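Prudlow tableware range to be sold by the piece

Bramham, July

Prudlow will stop selling its coloured plastic tableware in fixed sets and will supply it by the piece from next month. The change covers bowls and cups in all current colours. Trade buyers at the Marwat showroom were given the revised order sheet on Tuesday.

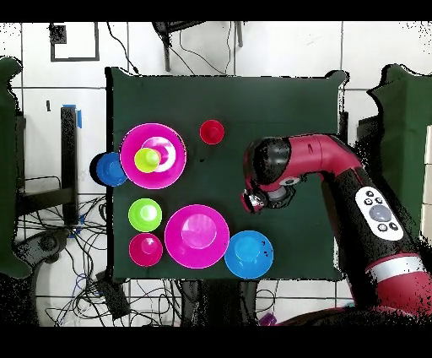
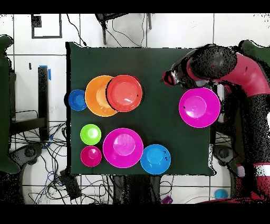

Mixed sizes and colours from the range, on a dark green tabletop.

Until now the range was packed in sets of 14, with the colours fixed at the warehouse. Shops had asked to reorder single sizes, as the small pieces sell faster than the large bowls. Under the new sheet each size and colour has its own stock number, and the smallest order for any one number is 200 pieces. Colours may be mixed within a carton, provided that all pieces in it are the same size.

The large bowl is unchanged at 280 mm across the rim. The wall has been made slightly thicker near the base, which Prudlow says reduces bending when the bowl is carried full. Small pieces keep their present shape and will still fit inside the large bowl for storage. Magenta and blue will be available in every size. Lime green will be made in the small size only.

Stock will be held at the Arness depot, which has set aside 121 pallet spaces for the range. Orders received before noon will leave the depot the next working day. Sets already in shops are not affected and may be sold as packed. Replacement pieces for older sets can be ordered under the new numbers, although small differences in shade between batches should be expected.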